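About us

Gredeo is a small service company for robot cells. We started in Hundstead, in one rented room behind a print shop, and today we work from our own workshop in Lemside. Our customers are mostly food packers and makers of small metal parts. They have one robot or two, and usually they have no robot engineer of their own.

We do not sell robots. We set them up, look after them and repair them, and the part we know best is the gripper. When a cell stops in the middle of a shift, the arm is seldom guilty. More often it is a finger which became bent, a screw which moved a little, or a tool point that was entered wrong after the last change of fingers.

How we set up a cell

Every job begins in simulation. We build the gripper in the computer with the measurements of the real one, and we look at the work from the wrist of the robot, with the fingers open, before we let anything close on a part. At this stage we look for the places where a finger can touch a fixture, and we correct the approach until there is enough free space on both sides.
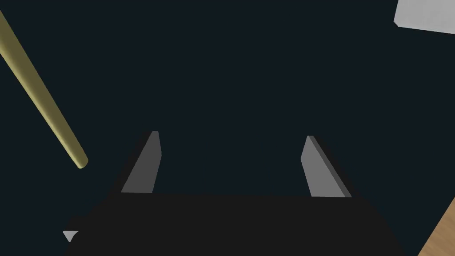
After this we go to the customer. The fingers are mounted, the screws are tightened with a torque wrench and marked with paint, and the tool point is taught again by hand. Then the cell runs 50 cycles at low speed while one of us stands at the stop button. Only when these cycles are clean do we go to full speed, for 400 cycles more. If one part falls, we start the counting again from zero. Some customers find this slow — we still do it.

How we look after it

A service visit takes one morning. We clean the guides, check the play in the fingers, grease what must be greased and save a fresh backup of the program. The old fingers stay in a labeled box at the customer, so that an operator can put them back if the new ones give trouble. We write the report on paper as well, and it hangs on the cell door.

Where we come from

Our first contract was the Ekwueme bakery line, which we have now looked after for 15 years. The gripper there was changed three times, but the base plate is the original one. We are 10 people now. In December the workshop closes for one week, and the repair phone stays open.

Related
Finger wear: when to change and when to wait
Teaching the tool point again after a collision
Service contracts for single cells

15 shares | 2 comments

© Gredeo, Lemside | Contact | Back to top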